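Last updated: November

Brornudham Repair Weeks return this winter, with more benches, longer evenings and a warm welcome for anything with a plug

Brornudham – The Brornudham Repair Weeks are coming back this winter, and we could not be happier to say so. For 28 days, the old seed hall on Cekden Lane will be open to anybody in the town and the villages nearby who has a lamp that flickers, a toaster that sulks or a coat with a zip that has given up, and who would rather see it mended than carried off to the tip.

Last winter's Repair Weeks were a good deal busier than we had dared to hope. By the time the doors closed on the final evening, 840 household items had been brought through them, from kettles and hair dryers to a much-loved musical box and more bedside lamps than any of us had imagined one small town could own. A great many went home working again. Those that could not be saved were stripped for useful parts, and their owners were generally very good about it, particularly once they had been given a cup of tea and a slice of something.

This year the event is being run by Zadum, the Brornudham household advice charity, together with Korletey, the tool library on the station side of town. Korletey will be lending hand tools, soldering irons and sewing machines for the whole of the run, and library members will be on hand to show newcomers how to use them. You do not have to be a member to come along, and you do not need to know the first thing about mending. Plenty of our most regular helpers started out by sitting down next to somebody else and asking what that little screw was for.

A new feature for this winter is the safety table, which will stand just inside the main entrance. Extension leads, power strips and adaptors are among the things people worry about most, and quite rightly, as the darker months see them pressed into service for heaters, fairy lights and phone chargers all at once. Visitors can bring theirs in for a free check and a friendly talk about what should and should not be plugged into them.

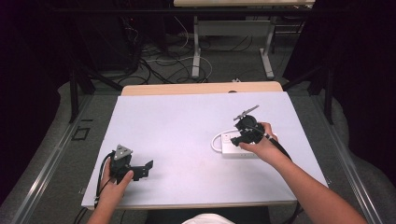 What to bring, and how to book

Please bring one item per visit, or two if they are small, along with any leads, remote controls or odd bits that belong with it. A quick wipe beforehand is much appreciated by whoever ends up opening it – crumbs in toasters especially. We are sorry to say that we cannot take microwaves, gas appliances or anything too heavy for one person to lift on to a bench.

Booking is free and can be done at the Zadum desk in the library or at the Korletey counter. Each evening has room for up to 200 visitors across all the benches, and some places are always kept back for people who simply turn up. Doors open at 4pm and the last item is taken in at 8pm. The hall is level throughout, and the Cekden Lane car park is free after 5pm.

Helpers wanted

We would also love to hear from anyone who could spare an evening or 3 to greet visitors, keep the urn going or lend a steady pair of hands at the sewing benches. Bakers are, as ever, very welcome indeed.

Press enquiries and requests to visit the hall before opening should be made through the Zadum desk at Brornudham Library.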